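4.2 Changes in the work of the packing staff

The handheld grippers were introduced at the Odeo site in June, on the kitting line where small parts are sorted into trays before shipping. Until then the five kitters in our sample had done the same job by hand, and their skill was measured only by trays finished per shift. Under the new arrangement each of them spends part of the shift doing the same motions with a gripper in hand, and the recordings are used to train the two arms on the Okabe cell. Over the study period they produced 3055 recordings, of which 2122 were accepted for training.

The kitters did not describe this as extra work so much as slower work. Wagner Conceição, the most experienced of them, said he had to "think about a thing I stopped thinking about years ago." Reaching for a part with two rigid fingers meant choosing an approach angle, and several kitters changed how they laid out their table as a result. Most came to prefer a clear patch of surface directly in front of them before each pick (Figure 3). 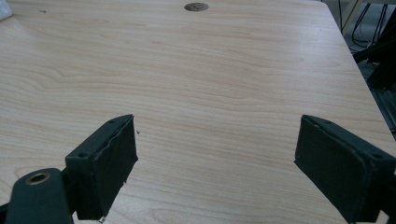
Figure 3. Gripper fingers open over a bare area of the tabletop. The foam pad on the left finger is frayed along its edges.

Care of the tool became a task of its own. Pad condition was not in the original job description, and for the first weeks it was unclear who should decide when a pad needed changing. Maiara Guimarães, the shift lead, began keeping spare pads at her desk and logging each change on paper. The kitters checked the pads at the start of the shift, and later also after lunch. Management at Flirka, the operating company, added this check to the written procedure but allotted no time for it.

Rejected recordings were the main source of friction. The Sindix review tool returned a pass or fail with no reason attached, and kitters read a fail as a judgment on their own handling. Two of them asked to see the recordings again and were told this was not possible. After Guimarães raised the matter, reviewers began adding a short note to each fail. In the second round of interviews, complaints about unfair rejection came from only one kitter.

Pay did not change during the study. All five kitters said that teaching the arms should count as a separate grade, and Anselmo Brito had put this in writing to his supervisor. The request was still open when we left the site. We return to it in Section 5.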